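The Town That Counts Its Bottles

Sun-ja Son drives the deposit route in Brutham, a town of 800 homes on the Elora road. She starts at the hardware store and ends at the old rail yard, where the sorting shed stands. Before the town brought in its own five-cent deposit, most empties went out with the trash.

"People threw them in the ditch," she says. "Now kids walk the ditch looking for them."
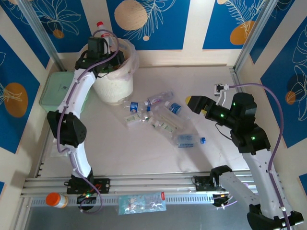
Who pays for the deposit?
The shopper pays five cents at the register and gets it back when the empty is returned. Money that is never claimed goes to the town's road fund.

Son's truck holds 75 sacks. In November, when the summer cabins are closed, she may come back with half that. After a holiday weekend she makes two trips. 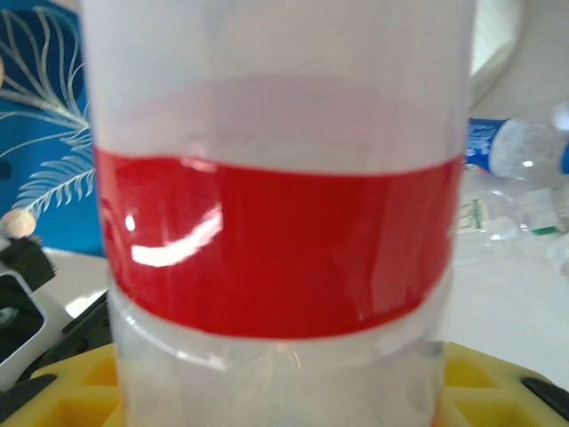 The shed sells its plastic to a buyer in Pliststead, 55 miles south. The price moves every month, and it drops when a load has too much glass or food in it. Son sends a dirty sack back to the store it came from, with a note.

Store owners were slow to agree. Some didn't want sticky sacks in the stock room, and one small grocery held out for a year. It joined after its customers began doing their shopping where they returned their empties. 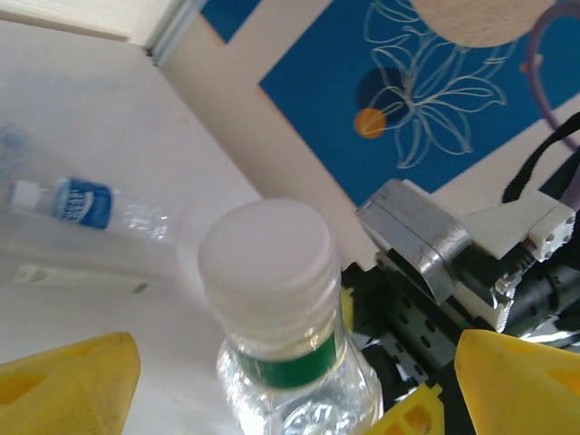

A water bottle with its cap on.

Caps caused the longest argument. The first buyer wanted them off, and the shed paid two people to unscrew them. The Pliststead plant takes them on, so the sign by the door was painted over.

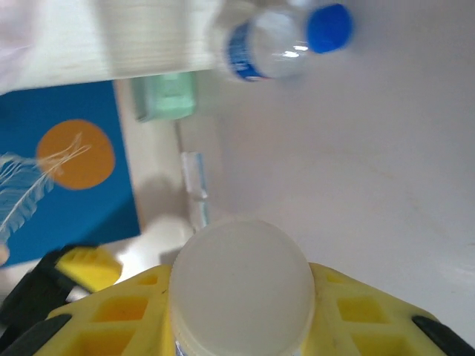
What Comes Next

Elora votes on its own deposit this fall. Son has been asked to add its stores to her route if it passes. She would need a bigger truck, and she has a price for one.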